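Generalüberholte Workstation Dultis T5 für CAD, Schnitt und Büro

Artikelgruppe: Gebrauchte Rechner / Tower
Zustand: geprüft, mit leichten Gebrauchsspuren am Gehäuse
Lieferzeit: 5 Werktage

Unter dem Namen Dultis T5 verkaufen wir Tower-Workstations aus Leasingrückläufen. Die Geräte standen meist in Planungsbüros und Hochschulen. Vor dem Verkauf wird jeder Rechner geöffnet, gereinigt und nach Kundenwunsch bestückt.
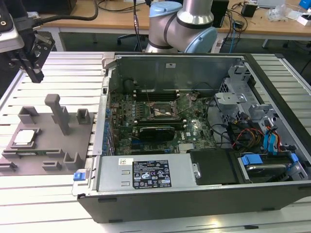 Offener Tower mit leerem Prozessorsockel, Netzteil und Grafikkarte eingebaut

Ausstattung ab Lager
Arbeitsspeicher: 32 GB, auf Wunsch 64 GB
Systemlaufwerk: SSD mit 1.000 GB
Zweites Laufwerk: SSD mit 250 GB, gegen Aufpreis
Netzwerk: Gigabit-Ethernet
Betriebssystem: ohne, Installation auf Anfrage

Tastatur, Maus und Monitor gehören nicht zum Lieferumfang. Ein Netzkabel liegt bei.
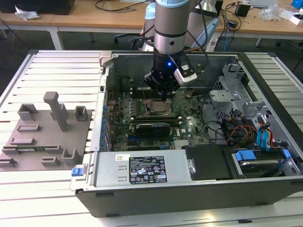

Für den Dauerbetrieb unter dem Schreibtisch ist der Rechner gut geeignet. Im Leerlauf ist der Lüfter kaum zu hören, beim Rendern deutlich. Wer in einem sehr ruhigen Raum arbeitet, kann den leiseren Lüftersatz Revdale mitbestellen. Er wird bei uns eingebaut. Das Gehäuse braucht hinten eine Handbreit Abstand zur Wand. 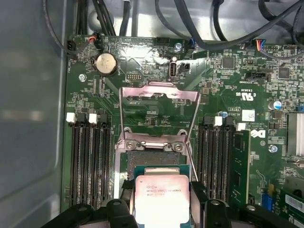
Beim Prozessor haben Sie die Wahl zwischen mehreren Modellen mit unterschiedlicher Kernzahl. Für Zeichenprogramme empfehlen wir weniger Kerne mit höherem Takt, für Rendering und virtuelle Maschinen mehr Kerne. Verbaut werden Intel Xeon E5, die Bezeichnung ist oben in den Metalldeckel gedruckt. Ein späterer Wechsel ist möglich, Wärmeleitpaste führen wir im Zubehör. Welche Modelle gerade vorrätig sind, erfahren Sie telefonisch.

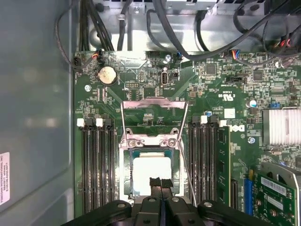
Garantie und Rückgabe
Wir geben zwölf Monate Garantie auf alle Teile. Speicher und Laufwerke dürfen Sie selbst tauschen, die Garantie bleibt bestehen. Der Versand erfolgt im Karton mit Schaumeinlage, Abholung in Prandwood ist nach Absprache bis 17 Uhr möglich.

Derzeit sind etwa 400 Geräte am Lager. Schulen und Vereine erhalten ab fünf Stück einen Nachlass.

Ansprechpartnerin für Mengenanfragen: Pramila Uniyal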